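Equipment purchase for the arm group: common questions
Updated August 26, 2024

Who decides what we buy?
Each team writes one request. Jingyi Xu collects them and Barbara Sadowski signs. Please do not order by yourself and ask for the money later.

How much can my team ask for?
Up to 3000 dollars for one arm station. Above this, the request goes to the June round and needs a second quote.

Must we take the Plattner arm?
No. Skumthorpe sells a smaller one that is enough for light objects. The delivery is slower, 12 weeks in our last order.

What is often forgotten in the budget?
Spare servos, cables, the power supply and the shipping. Please put also a mounting bracket, if your table is not the standard one. Last year two teams had the arm and could not fix it to anything.

Do we need to buy special objects for the tests?
No, household things are fine. A mug, a small bottle, a blanket to put under them.
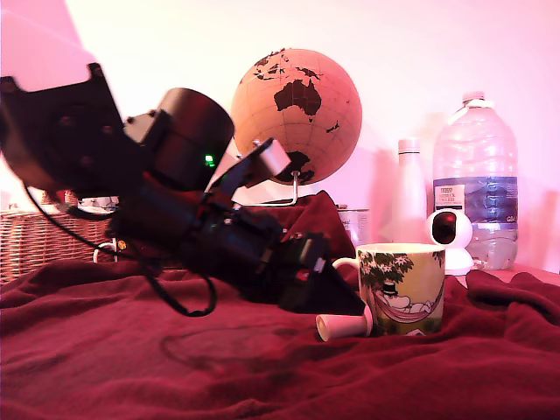
You can bring them from home, but write your name on them. Objects are not paid from the equipment budget.

Can I return an arm?
Within 14 days, in the original box. Write to Elaine Lins before you send it.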